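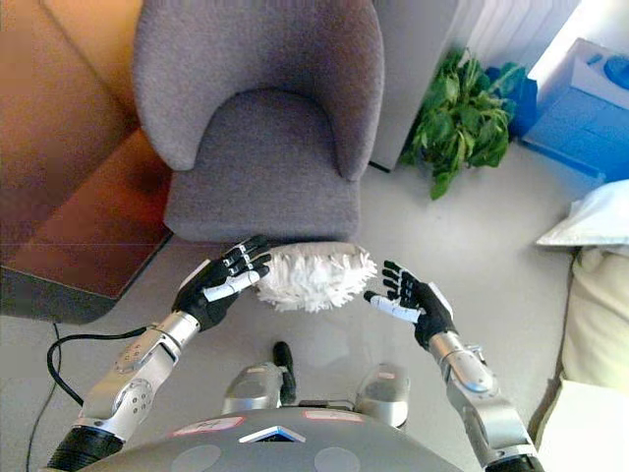
Household handling group - minutes, 4 October 2021, Trevville

Present: Zübeyde Polat (chair), Konrad Szulc, Vasylyna Marchuk (notes)
Apologies: Yavuz Altıntaş

1. July minutes agreed.

2. Dusting task. KS reported that the set now holds 1294 episodes. Two operators label each one separately - where they differ, ZP decides. Training on head camera views alone did worse on grasp timing than head camera plus joint angles.
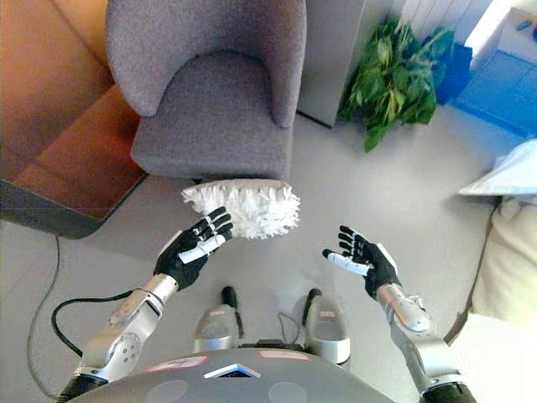 Armchair set-up, head camera view. White pad in front of the seat, right hand open.

3. Labels. VM asked that "reach" and "grasp" stay separate. Agreed.

Actions: KS to rerun the split by operator. VM to send the label sheet to Flistbridge.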